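The Night Boat to Dredanitz

My aunt had the ticket office at Gillov for most of my childhood, and the summer I was eleven she let me ride the night boat by myself. I want to get this down while I still have all of it, the smell of the rope locker and the way the deck hummed up through your shoes, because it was the best night I had ever had and it is still in the top five!

You have to picture Gillov first. It was a town with one street and a very long pier. The street went down the hill to the water and then, as if it had been having too good a time to stop, it turned into planks and kept on going out over the lake. At the far end sat the Carnegie, white on top and green underneath, with two decks and a funnel that leaned back a little. She left at nine in the evening and got to Dredanitz at five in the morning, and she stopped at every landing in between whether anyone was waiting or not.

"You'll be sick of it by midnight," my aunt said, and she tied my ticket to my coat button with a bit of string.

I was not sick of it by midnight. At midnight I was on the top deck with a paper bag of hot chestnuts, watching the lights of Deller come toward us over the water, and I thought my heart would go straight through my ribs.

Deller was where the beekeepers got on. Oh, the beekeepers! My aunt had never said one word about them, and I think she had kept them back on purpose. In late summer they moved their hives across the lake to the heather on the Dredanitz side, and they did it at night when the bees were home. They came along the landing in a line, each pair with a hive slung between two poles, walking in step and hardly talking. The hives had damp sacking tied over them. The crew put out the lamps on the lower deck, and the engine dropped to a mutter, and for a good half hour the only sound was boots on planks.

And under the boots, the bees. You felt it before you heard it. I went down the stairs one at a time on the seat of my pants, and by the bottom step it was in my teeth.

"Put your ear on it," said an old woman sitting by the rail. She had a hive beside her with her hand flat on its lid, the way you would rest a hand on a dog. "Go on. They don't mind, if you're slow."

I was slow. I was the slowest I have ever been about anything. The sacking was cool and smelled of smoke and wax, and inside it was a whole city, all of them humming one note that kept sliding a little up and a little down.

"What are they saying?" I asked.

"They want to know why the floor's moving."

"What do you tell them?"

"I tell them we're going to the heather." She bent down and said it to the lid, quite seriously, as if passing on a message. Then she looked at me and waited, so I bent down and said it too.

We had 588 hives on board that night. I know the number because the purser had it chalked on a board by the stairs, with a line under it, and beneath the line he had written 1,365, which was what the Carnegie had carried in her best season, when she made the trip with three barges in tow. He was terribly proud of that second number. He told me all about it while he let me hold the chalk. The barges were gone by then and so were a good many of the beekeepers, but he talked as if they might come around the point any minute, lamps out, sacking dripping.

After Deller the lake got wide. There is a place in the middle where you can't see either shore, and the old woman said her mother used to call it the pocket. She shared her bread with me there, and a comb of honey from the year before that was nearly black and tasted of pine and something like pepper. I got it on my chin, my coat, the string, the ticket. The ticket collector had to peel it off the button, and he licked his thumb afterward and said it was the best fare he'd taken all week.

I meant to stay awake for the whole thing. I walked up and down, I sang, I counted the rivets on the funnel and lost my place and started over. Somewhere past the pocket I sat down against the old woman's hive, only to rest my legs, and the next thing I knew the sky was the color of a peach and my cheek had the weave of the sacking printed on it.

Dredanitz! The heather came right down to the water. I had expected a hill with some purple on it, and it was all purple, the whole shore, as far as I could turn my head, with mist lying in the dips and the sun just getting its elbows over the top. The beekeepers were already lifting. They went up the path in their pairs, and the old woman went with them, one hand on a pole, and she didn't look back because she was talking to the lid.

I ran after her. I wasn't supposed to leave the landing, but I ran anyway, and I got to the first flat place in time to see her pull the sacking off and step away.

Nothing happened for a bit. Then one bee walked out onto the board in front and stood there in the light. Then there were two. Then they came like water over a step, and the air went gold and loud, and I stood in the middle of it with honey all over my coat, shouting, "We're here! We're here!"

The boat blew her whistle for me twice. I made it back with one shoe untied, and my aunt was on the pier at Gillov that night with my supper in a can, asking if I was sick of it yet.

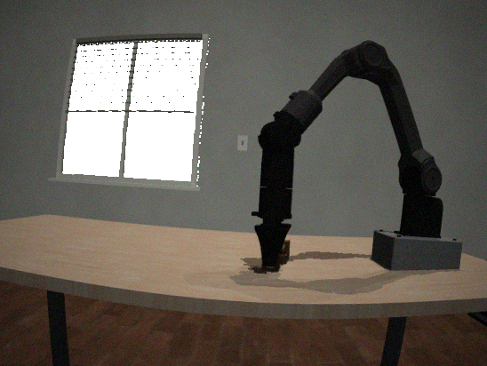 I told her I wanted to go again, and she said the boat left at nine, and I had better eat fast.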